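My grandmother's house in Pustdale had 7 doors and only 2 of them locked, so naturally I was the one who got stuck outside. It was March. I had my good shoes on.

I called my cousin Tsion, who has opinions about everything and a key to nothing.
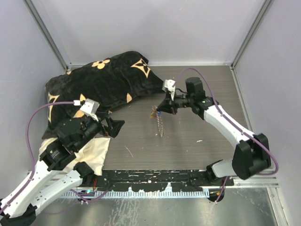

"Try the pantry window," she said. I told her I was a grown woman with a mortgage. Then I tried the pantry window. It had been painted shut in 1975, the year Grandma fell out with the Esteves family next door and decided they were listening (they probably were – she was very loud on the phone).

So I walked over and knocked. Old Mrs. Esteves looked at my shoes, went away, and came back with a cookie tin full of keys.
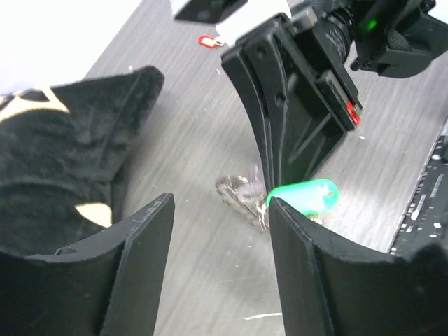
Something green on the table.

We tried them on her porch rail first, sorting the house ones from the shed ones, while she told me about the fight. It was over a plum tree. Fifty jars of jam, and Grandma never sent one across!
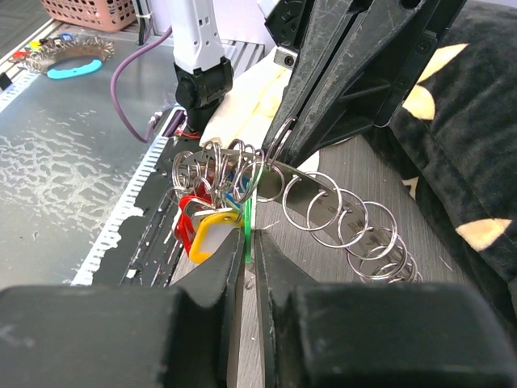 Ladi Akpan leaned over the fence and wanted it known that there had been a jar, that he'd carried it himself, and that Mrs. Esteves had sent it straight back.

"It was runny," she said, and handed me another key.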